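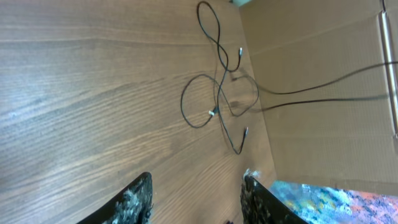

Cable sorting: what we were told in May, and what has changed since

Anyone who has worked the returns bench at Nisitz knows the cable pile. Thin black leads come back looped through each other, one silver tip pointing one way and another pointing somewhere else, and you have to find an end before you can do anything useful. It is dull work. It is also about a third of what the bench does, so when management said a robot arm would be taking it over, people paid attention.

The arm was set up by a firm called Mamell and the software that runs it is Stolus. At the May meeting we were told it would "free up the team for higher-value tasks." I asked at the time what those tasks were and wrote down the answer, which was that they would be identified as the rollout progressed. My notes have nothing under that heading yet.

To be fair to the machine, it can pick up a cable. On a single lead laid out on the table it is quick enough, and Tùng Vũ, who has spent more hours beside it than the rest of us, thinks its grip has gotten better over the summer. A tangle is another matter. The two fingers come down, close on a strand, lift, and quite often the whole bundle comes up with it. Then it puts the bundle down and tries again from a different side. After the third try it asks for help, and help means whoever is sitting at bench two.

For one shift Bernice Nyarko kept a tally of those calls. The arm was given 700 cables that day and 684 were in the right bins by the end, and that second figure is the one that went up on the board by the time clock. What the board left out is that she was called over 28 times, and most of those calls were for knots that held several cables each. She also had her own bench to run. Her output was down that day and it was brought up with her the following morning. It has been sorted out, but it should not have needed a conversation.

I put this to Mechthild Fuchs in operations. Her view is that the calls will drop as the system learns from the corrections, and that the target of 3000 cables a week was always meant to be reached in stages. She may be right about the calls. I would like to see them recorded, though, and at present they are not. If the arm stops and a person sorts out the knot, the cable counts as sorted by the arm.

There is a pay question in here as well. Clearing a knot so the software can learn from it is training work. Under the grading sheet we all signed, training somebody carries an allowance. Hưng Huỳnh has asked whether training something carries one too, and so far he has been told it is "an interesting point." He has asked again, in writing.

A few people have said they like the change. Toàn Phùng has a bad thumb from years of pulling leads apart and says he does not miss it one bit. I believe him, and I don't want this item read as a call to wheel the thing out of the building. Less picking at knots is good for hands. But the knots are still arriving and someone's hands are still in them – only now in short bursts, on a machine's timing, with another job left half done on the next bench. Two people have told me they go home more tired than before. I can't prove that from a chart, and I doubt anyone has drawn one.

The Nigatu site gets its own arm next, on the same software. Staff there have asked us what to expect, and I have sent them Bernice's tally with her permission.

What we have asked management for, so far without a date:

Help calls logged and shown on the board beside the sorted count.

No individual targets for whoever is covering the arm on that shift.

A written answer on the training allowance.

The list of higher-value tasks.

If you cover bench two, please keep your own tally in the meantime. A pencil mark on the shift sheet is fine, with the time if you can manage it. Drop the sheets in the tray by the lockers, or hand them to Bernice or me at the 2:30 break.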